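Wilteo home kit -- progress report to Culow, 06/04/2021

Work since March has been on the two-arm kit in a furnished home. Cushion handling came first.

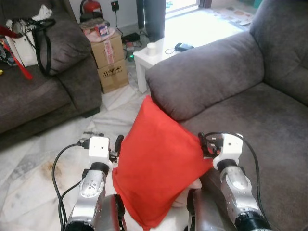

Cushion held between both grippers

Spend to date is 903 of the 2000 allotted.

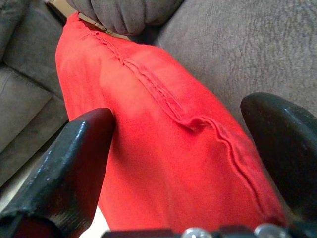 Wrist view, red fabric on sofa

Seams remain the hard part -- Ulletti is revising the grip settings.

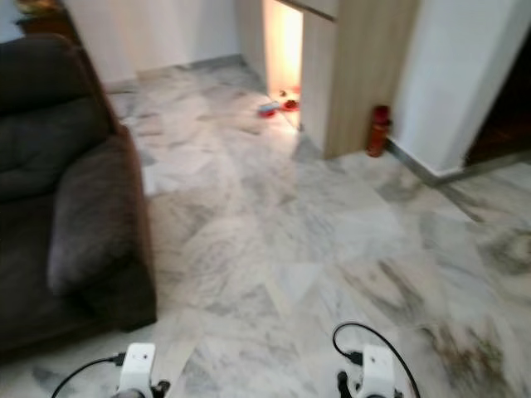

Floor work comes next. The cable loops at the wrists need shorter runs before the kit is offered for sale.

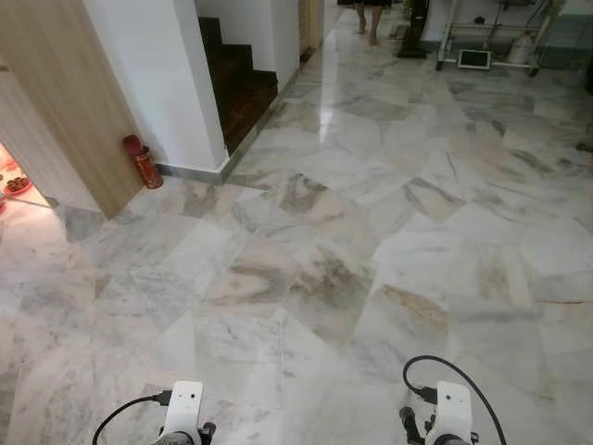
Grippers over marble floor, stairs at left

Farouk has asked for a price by the next report.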